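Sarla Bhatia has run the laundry at a guest house in Tastthorpe for 11 years, and she wants me to believe that fabric softener ruins towels. I have heard this before, usually from people selling something else.

"I'm selling nothing," she says. "Wash one lot without it until February and see." 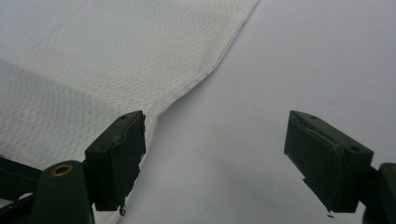

White cloth with a fine textured weave.

Her proof is a stock book: 204 towels bought, 139 still in use. I ask what she is comparing that with. She has no figures from before.

"They drank up more water," she says. Did she measure it? "I dried myself."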